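Print this page | E-mail this page

Skesetti Repair Evenings: Progress Report to the Texier Fund
September 2020

The grant was meant to pay for 6 evenings in the community hall at Stirkevura. We held four before the hall closed, and moved the other two to a parking lot, where the lighting was supplied by the sun until it lost interest.

Residents brought in 198 items over the period. Lamps did well. Printers did not, and we have stopped pretending otherwise on the sign-up form. Spending to the end of August came to $753 out of the $1,448 awarded, most of it on fuses, solder and a folding canopy that folds when it chooses.
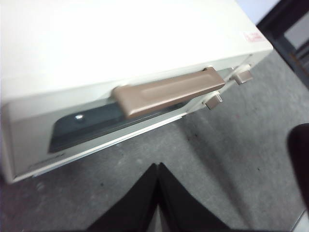 Kitchen appliances remain our longest line. People will throw out a radio without a second thought but will defend a toaster to the last crumb. Toaster ovens take up more bench than anything else we accept, and a white one with a dark window in the door gives very little away until somebody opens it. We now ask owners to empty the crumb tray at home. Compliance is mixed.

The parts order from Skavosmont is still outstanding. We have had three polite e-mails about it and no parts.

We ask to carry the unspent balance into spring and to put part of it toward outdoor lights.

E-mail this page | Print this page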